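Kirden Student Robotics Forum
Board: Course Projects > Simulated Tabletop Unit
Topic: Scoring of the clutter task, second round

J_Prajapati (Course Coordinator)
Posted Tuesday, 9:12 AM

Colleagues and students,

This thread is opened to collect comments on the second round of the simulated tabletop unit before the scoring sheet is fixed. Each team controls a gripper in the rendered workspace and is graded on 1000 points. The sheet from the first round gave too much weight to speed. In the present draft, contact with any object other than the assigned one carries a deduction of 23 points, and close quarters count the same as open ones. 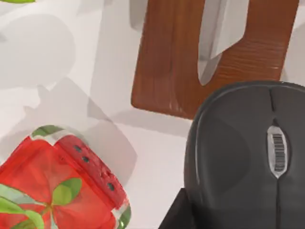
Teams may request one restart per attempt. A second restart ends the attempt, and the points earned up to that time stand. Please keep remarks to the scoring sheet. Questions about software access belong on the Kenley board.

Jyoti Prajapati

flovora_team
Posted Tuesday, 10:40 AM

Thank you for opening the discussion. Our team respectfully objects to the flat deduction. A light brush against a neighboring object and a knocked-over trophy cup are not the same error, and the draft treats them as equal. We lost 116 points in the first round to brushes alone, none of which moved anything out of place.

We ask that the deduction depend on how far the object was moved. The log already records it.
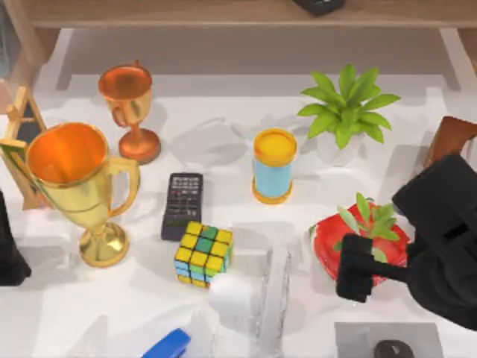
Overhead view, clutter layout: gripper above the red plate with the plant sprig.

It would also help to know whether the taller objects are to be treated as obstacles for the whole path or only during the final approach. The draft uses both wordings — see items two and five.

kwofie_lab
Posted Tuesday, 11:05 AM

We disagree with the previous post in part. Scaling the deduction by distance sounds fair, but it rewards teams that push lightly and often. In our view a gripper that touches the wrong object has a planning fault, however small the movement. The flat figure should remain, perhaps with a limit on how many times it can be applied in one attempt.

On the question of obstacles, we read item five as the governing one. An object is an obstacle for the whole path.

M_Sugiyama
Posted Tuesday, 1:30 PM

I have reviewed the logs for both teams. The first-round figures quoted by flovora_team are correct. I would add that most of the contacts in question were recorded during low approaches, with the finger near the desk surface and its tip close to the front of a device. The overhead view is of limited use at that height, and several teams relied on it alone.

My recommendation is that the written plan, due before the attempt, should name the view the team intends to use at each stage. It need not exceed one page.
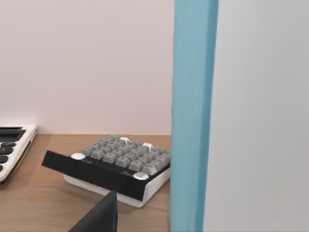
flovora_team
Posted Tuesday, 2:15 PM

We accept the point about the written plan, although one page is short if every stage must be named. Would a table be allowed as an attachment? We maintain our objection on the flat deduction. A limit, as kwofie_lab proposes, would be an acceptable middle position if it were set at four contacts or fewer.

kwofie_lab
Posted Tuesday, 2:31 PM

Four is too low. A team could reach the limit early and then move through the remaining objects at no further cost. We would support six.

M_Sugiyama
Posted Tuesday, 3:02 PM

A table is acceptable. On the limit, I have no strong preference, but the concern raised just above is a fair one. The attempt could simply end when the limit is reached.

J_Prajapati (Course Coordinator)
Posted Tuesday, 4:20 PM

Thank you all. The limit will be five contacts, after which the attempt ends. The flat deduction stays. I recognize that flovora_team will not be satisfied with this, and the matter may be raised again in August when the unit is reviewed.

For the second round the layout will again be a crowded one, with the puzzle cube, the trophy cups and the potted plant all on the same table. Positions will not be announced in advance.

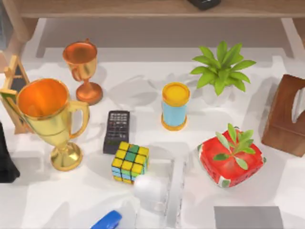
Revised Scoring Items

1. Maximum score: 1000 points. A single contact no longer rules out a passing mark.
2. Contact with an unassigned object: 23 points each, up to five contacts.
3. All objects are obstacles for the whole path. The former wording of item two is withdrawn.
4. Written plan: one page, table permitted as an attachment, views named by stage.
5. One restart per attempt.

kwofie_lab
Posted Tuesday, 4:48 PM

Noted. Does a contact made before a restart count toward the five?

J_Prajapati (Course Coordinator)
Posted Tuesday, 4:55 PM

Yes. It will be added to item five.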